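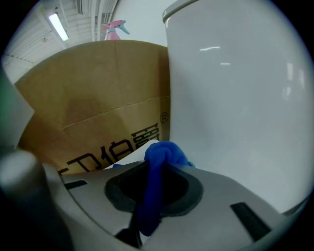 4.2 Segmenting cloth at the wrist camera

Figure 3. Wrist view from the hand-held gripper with a blue cloth close to the lens. A cardboard box and a white toilet tank fill most of the background.

The grasp planner in Clollura takes a mask of the target object and a coarse depth estimate as input. For rigid objects both come from the same network. For cloth we had to split the two, and this section describes the split.

Wrist views with a wide lens have two properties that hurt a standard segmentation model. First, straight edges bow strongly away from the image center. In Figure 3 the top edge of the box appears as an arch, and the characters printed on its face look tilted and stretched. Second, the gripper body takes up a large part of every image and often overlaps the target. We mask the gripper body with a fixed template, computed once per device. The template covers the gray shell and the finger on the left side. It leaves out the dark opening at the center, where small or soft items often show.

We do not undistort the images before inference. Undistorting pushes the outer part of the view out of bounds, and the outer part holds much of the context used for localization. The network is trained on raw circular images, and the lens model is applied only when mask pixels are turned into rays.

The training set for the cloth head has 3634 labeled images from the Llanos recordings. A further 172 images were held out, all from rooms that do not appear in training. Annotators outlined the cloth as one region even when part of it was hidden, with the hidden part left unlabeled – in Figure 3, for instance, the twisted strand disappears below the gripper body, and the label stops there.

Color alone is a weak cue. The blue cloth in Figure 3 stands out well from the tan box, but the light blue trigger of the spray bottle behind the box is a likely false positive for a model that leans on hue. Glossy ceramic is a different problem. The bright streak on the tank gives false edges, and our first depth head placed such streaks in front of the surface. We now drop depth values inside saturated regions and fill them from the nearest valid pixels on the same segment.

Inference runs on the Mastard board at a fixed input size and takes 46 ms per image, including the template step. The mask is then passed to Zenura, our planning layer, which samples pinch points along the visible boundary and rejects any that fall within the gripper template.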